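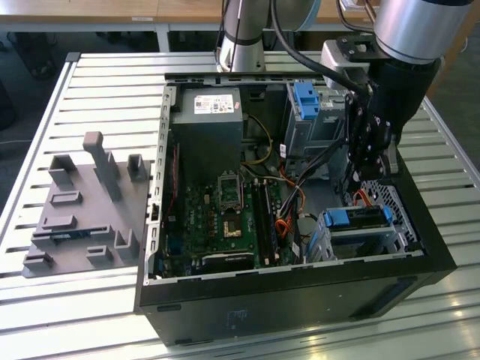
Tinenwood Desktop Support
Ticket 1620: tower powers on, no display, shuts off
Status: Closed
Opened: 23 August 2021
Site: Domgate, second workroom
Category: Hardware / desktop

Reported problem
Unit starts when the front button is pressed. Fans spin, no picture on the monitor, power drops after 2 seconds. Same result on a different outlet and with a different power cord. Monitor and video cable tested good on another desktop.

History
Unit was in storage from March. Last known working before that. No record of parts being removed.

Log

Entry 1
Disconnected power, held the button in to discharge, laid the tower on its side and took off the side panel. CPU socket is empty. Bracket is in place, contacts exposed. The no-display fault needs no further explanation. Asked the requester whether the processor was pulled for another machine. Do not apply power again until the socket is filled.

Entry 2
Requester confirms the processor and its cooler went to a Colletti loaner unit. Storage tag was not updated. Requested a matching processor from spares.

Entry 3
Inspected socket contacts under a magnifier with a side light. No bent contacts found. Blew out dust with the socket covered. Checked board standoffs and the screws along the chassis rail, all tight.

Entry 4
Power supply tested off the board with an Iwasaki load tester. All rails in range after 60 minutes. Supply stays in.

Entry 5
Spare processor received. Installed, bracket latched, new thermal compound, cooler fitted, fan lead connected. Memory reseated. Unit posts and reaches setup. Clock was wrong, so the board battery was replaced and date and time set.

Entry 6
One drive not listed in setup. Swapped SATA cables at the board end and the fault followed the cable. Replaced the cable. Drive now detected. Blue latch on the lower bay checked for full travel and closed.

Entry 7
Memory test, 200 passes, no errors. Side panel back on. Cold start repeated after an overnight rest, normal.

Parts used
Processor, cooler, board battery, SATA cable.

Resolution
Missing processor replaced. Faulty SATA cable replaced. Storage tag corrected and the loaner record linked to this ticket.

Follow-up
Desktops going into storage with parts removed need a tag on the power inlet listing what is out. Tag template is in the Domgate shared folder.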